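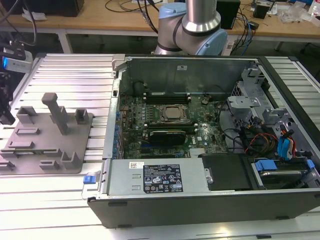 **How often must the gripper fingers be cleaned?**

After every 16 computers, and always at the end of the shift. Use a dry cloth first. If there is still thermal paste on the pads, use a little alcohol on the cloth and wait until the pads are dry before you close the gripper again.

**Who may change the finger pads?**

Everybody who has done the short training with Hậu Lương. The pads come in pairs, so please change both, even when only one looks worn. Write the change in the cell book with your name.

**The arm stops with a force warning when it pulls a memory module. What should I do?**

Do not press Resume at once. Open the gripper by hand from the pendant, move the arm up slowly and look at the latches of the memory slot. In most cases one latch did not open completely. Open it with the plastic stick, close the door of the cell and start the step again. If the warning comes 3 times on the same computer, take this computer out and put it on the manual shelf.

**Do I have to calibrate the camera after I change the gripper?**

Only if you loosened the camera bracket. The gripper itself comes back to the same place on its pins. When the bracket was loose, run the program "Nirkdale check" with the checkered card. It needs two good results, one after the other. A single good result is not enough, we had bad picks for a whole week in July because of this.

**Can the fixture plate be moved a few millimeters to get more space?**

Please ask first. The positions of the holders are saved in the program, and every one of them must be taught again if the plate moves. Everaldo Caldeira keeps the list of positions – he can tell you how long it will take.

**Which screws hold the plate to the table?**

M6 screws with T-nuts in the slots of the profile. Tighten them crosswise, by hand first and then with the small torque wrench. Do not use thread glue on them.

**Where is the backup of the program?**

On the Mostent server, in the folder with the name of the cell. After each change you save a new copy and do not write over the old one. Nga Nghiêm deletes the very old copies herself.

**How do I know that a cable on the arm is getting bad?**

The first sign is usually the camera picture, which disappears for a moment when the wrist turns. Turn the arm off, then follow the cable with your fingers from the wrist down to the base. A soft or flat place means that the cable must be changed. We keep spare ones in the drawer marked Pasis. Leave enough slack at the wrist, and do not pull the cable ties too strongly.

**What is done every 200 hours?**

- check the screws of the gripper flange
- check the emergency stop and the door switch
- clean the camera glass
- compare the home position with the mark on the base

Bình Cù signs the sheet when all points are finished.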